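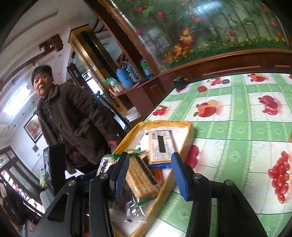
Figure 4. Standing at the counter in a fleece coat with large round buttons.

Section 4: Washing Fleece and Other Fuzzy Coats in Your Luik

OK, so you've got the machine level, the hoses are tight, and you've run the empty rinse from Section 3. Now for the part I get the most mail about. People will happily throw jeans and towels into a new washer, and then they stand there holding a fleece coat and freeze up. I get it! I ruined a really good one in my first Luik, and most of what follows is me telling you how to dodge what I did.

I wrote this guide for the Luik top loader, the one with the dial on the right and the row of four buttons under it. If yours is the older model with two dials, the steps are the same but the names on the panel are a little different. There's a table for that at the back.

4.1 Before you start

Read the care label. I know, I know. But if it says dry clean only, stop here and skip to Section 6, where I talk about airing and spot cleaning. If there's no label at all (mine fell off years ago), treat the coat as delicate and use the cold setting all the way through.

You'll want these within reach:

A mesh wash bag big enough to fit the coat with room to move. I use the large Jotent bag, and a zippered pillowcase works fine too.
Liquid detergent. Powder gets down into the pile and stays there.
A soft brush. An old baby hairbrush is perfect.
Two dry bath towels.
A needle and thread, for reasons you'll see in a minute.

Leave the fabric softener on the shelf. It coats the fibers and makes fleece go flat and sort of greasy to the touch, and once that happens it takes several plain washes to get it out.

4.2 Getting the coat ready

1. Empty the pockets. Both sides, and the inside one if there is one. Tissues are the worst. A single tissue in a dark coat will keep you busy with a lint roller for an entire evening.

2. Tug gently on each button. If one wiggles, put a few stitches in it now. Big coat buttons are heavy, and the drum pulls at them the whole time it's turning.

3. Button the coat all the way up, collar included. This keeps the front edges from stretching out.

4. Brush off any dried mud or crumbs. Go in one direction, with the pile.

5. Dab a little detergent on the inside of the collar and the cuffs and let it sit while you do the next part. I usually go make coffee.

6. Turn the coat inside out and slide it into the bag. Zip the bag shut and tuck the zipper pull under its little flap.

Note: Step 6 is easier if you undo one or two buttons, turn the coat, and then reach in and do them back up. I fought with this for ages before I figured it out.

4.3 Setting the machine

1. Put the bag in the drum and spread it around the center post. If it's all bunched on one side the tub will bang on the spin.

2. Add detergent up to the first line on the cap. Only the first line! A coat isn't a full load, even though it looks like one.

3. Turn the dial to GENTLE.

4. Press TEMP until the cold light comes on.

5. Press SPIN until you see LOW. The Luik always goes back to HIGH when you change the dial, so do this after step 3. If you set them the other way around you'll have to set the spin again.

6. Press RINSE once to add the extra rinse.

7. Close the lid until it clicks, then hold START for a full second. You'll hear the lock.

The display should now say 334. That's the program number for gentle, cold, low spin, extra rinse. If it says anything else, press CANCEL and go back to step 3. Don't just start over from whatever step you think went wrong, it remembers some of the buttons and forgets others.

CAUTION: Don't open the lid by force when the lock light is on. The latch is plastic and the replacement has to be ordered through Zesitz, who are nice people but not quick.

4.4 What you'll hear

The tub fills, then sits quiet for a bit. This is normal. After that you get a slow swish, a pause, another swish. If you're used to the regular cycle it'll seem like the thing is barely doing anything, and for fleece that's just what you want.

A thump every turn means the bag has shifted. Press PAUSE, wait for the lock light to go out, move the bag back around the post and press START again.

Error 23 means the load is off balance and the machine gave up before the spin. Same fix, and throw in one of your towels on the opposite side to even things up.

Error 12 is a slow fill. Check that the cold tap is all the way open first. In my house it was the little screen in the hose end, packed with grit (see Section 9).

4.5 Drying

1. Lift the whole bag out from underneath. Wet fleece is heavy and hanging it from one shoulder will pull it out of shape.

2. Lay the coat on a towel, put the other towel on top, and press down with your hands. No wringing.

3. Shake it out, turn it right side out, and lay it flat on a rack. I've got a Gruso folding rack that fits over the bathtub, which saves me mopping the floor.

4. Flip it over at bedtime and again in the morning.

5. When it's nearly dry, brush the pile up with your soft brush.

CAUTION: Keep it away from radiators, heaters and the tumble dryer. Hot air can melt the tips of the fibers on synthetic fleece, and no amount of brushing brings them back.

In November, with the windows shut, my coat needs a second night on the rack. A small fan helps a lot. Feel under the collar and along the button band before you put it away, as those spots hold water the longest.

For wool blends and anything with a quilted lining, go on to Section 5.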